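Rallex 2, montre connectée

Boîtiers et bracelets – Montres – Accessoires Laltik

Disponible en deux tailles. Expédition depuis notre entrepôt, retour accepté si le film de protection est encore sur l'écran (nous vérifions, et nous avons de bons yeux).

La Rallex 2 donne l'heure. Nous commençons par là parce que la première version le faisait avec une certaine désinvolture, surtout au passage à l'heure d'été. Laltik a revu l'horloge interne et la montre se recale désormais sur le téléphone à chaque connexion. Les clients qui arrivaient en avance au bureau devront trouver une autre excuse.

Pour le reste, vous connaissez le principe : notifications, rythme cardiaque, sommeil, et un rappel pour vous lever quand vous êtes assis depuis trop longtemps. Ce rappel se désactive dans Réglages, puis Santé, puis Mouvement. C'est, d'après notre service après-vente, le chemin de menu le plus demandé de toute la gamme.

Autonomie

Comptez deux jours avec l'écran en veille, un seul si vous tenez à le garder allumé en permanence pour que vos collègues le remarquent. La charge se fait sur le socle magnétique fourni. L'adaptateur secteur n'est pas fourni, le fabricant estimant que vous en avez déjà un tiroir plein. Il a probablement raison.

Cadrans

Le catalogue Laltik annonce 1001 cadrans. Nous les avons fait défiler jusqu'au bout. Beaucoup ne diffèrent que par la teinte de l'aiguille des secondes, et l'un d'eux affiche l'heure en chiffres romains sur fond de marbre, à vos risques et périls. Le cadran Treleck, sobre et lisible en plein soleil, reste celui que nous laissons sur les modèles d'exposition.

Compatibilité

Téléphones Android et iPhone récents. Sur iPhone, on peut lire les messages mais pas y répondre depuis le poignet. La dictée vocale comprend le français, un peu moins les prénoms. Étanche pour la douche et la piscine ; le sauna est exclu de la garantie, et la question nous est posée plus souvent qu'on ne le croirait.

Caractéristiques

Écran : tactile, verre renforcé
Boîtier : aluminium, gris ou noir
Bracelet : silicone, attache standard
Mémoire musicale : 97 morceaux en qualité normale
Garantie : 2 ans, hors bracelet

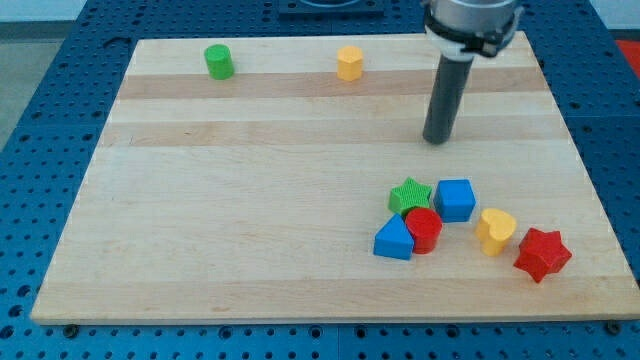 Benkirane
Responsable des fiches produits, montres et objets connectés

Mon avis, puisqu'il y a une case pour ça : si vous possédez déjà la première Rallex et qu'elle tient encore la journée, gardez-la. Le capteur de la nouvelle est plus rapide et le bracelet pince moins les poils, mais personne au café ne verra la différence. Si vous partez de zéro, prenez le petit boîtier – le grand passe mal sous une manche de chemise – et commandez tout de suite un second bracelet. Celui d'origine attire la poussière avec une constance remarquable.

Le modèle gris, en rupture depuis avril, est de nouveau en stock.

Ajouter au panier
Comparer avec la première Rallex
Poser une question sur ce produit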